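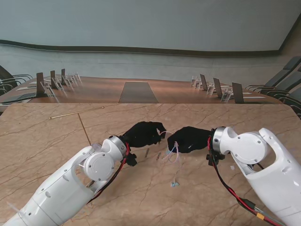
November 11, 2020

Pub table, wobble, continued. Yuxi says I should stop calling it the wobble and start calling it the Culton, that being the name of the table, but the customer calls it the wobble and he has paid for the thing.

Where we were: tall round table, 42 kg with the top on, club crest under the lacquer, single column, disc base. Sits dead flat on our floor. Sits dead flat on the customer's floor too, by his own spirit level, photographed from three sides and sent to us without comment. Put two elbows on it and it nods. He says a full pint walks towards the visiting supporters.

Took the returned one apart this morning. Column to base is fine, bolt was tight, washer the right way up for once. The trouble is at the top. The spider plate that holds the top has four arms and the screws go into the underside of the board through slotted holes. Slots are there so the board can move with the seasons. Very thoughtful. Also there so the whole top can shuffle sideways when someone leans over to shout at a television.

Tried first: nipped up the screws. Better for the length of one cup of tea. Leaned on it, twisted, leaned again, and the play was back. Two of the screws had started to strip by then, so do not do this again, and do not tell customers to do it, which I regret to say is what our leaflet tells them to do. Leaflet needs changing. Shaohua has the file.

Tried second: rubber washers, the 2 mm ones from the Fan stool feet. Took the rattle out completely and made the wobble worse. It now moved in silence, like something in a horror film. Off again.

Tried third: the spider plate from the Cuvamik, which is the same casting with round holes at the ends of two arms and slots on the other two. Had to redrill the board, 16 mm deep with tape on the bit as a stop, because the last person to trust his eye on that came out through the goalkeeper. (It was me. The crest is hanging in the loo.) Fixed one side, floating side across the grain, longer screws, no washers at all.

That's the one. Leaned on it with full body weight, which I am not entering here. No shuffle. Hung the 10 kg plate off the rim and measured the drop on the far side: hardly anything, and it came back to where it started when the plate was lifted off. Left the plate on over lunch. Same reading after.

Still not happy about:

The base. It is fine for a table and a bit mean for a table people dance near. Next size up would do it but won't fit the carton, and the carton is already printed with the word Helleo down all sides in a purple no one will admit to choosing. Park it.

The lacquer. Ring mark near the edge on the returned one, white, size of a pint glass. Customer swears by coasters. Rubbed it with the soft cloth and a bit of the paste and it faded but you can find it if you tilt your head. Yuxi thinks the second coat went on before the first had gone off. I think it was a hot plate of chips. Test board is on the shelf with a mug of boiling water on it, please leave the mug alone. It is not your tea. Shaohua, this means you.

The foot ring. Chrome scuffs where boots go, which seems to have come as a surprise to the supplier. Asked about the black crinkle finish instead. They can do it from December, same price, minimum order larger than I would like. A sample is promised. So was the last one.

To do: swap the spider plates on everything in the back row before it goes out. Check whether the stools have the same slots under the seat, I have a nasty feeling. Write to the customer and say we found it, without using the word found, as it suggests we had lost it. He wants the table back for the derby and has asked twice whether the crest can be turned so it faces the sofa. It's round. I have told him he can turn it himself.

Drill bit is blunt. New ones in the drawer under the vice, behind the old blunt ones.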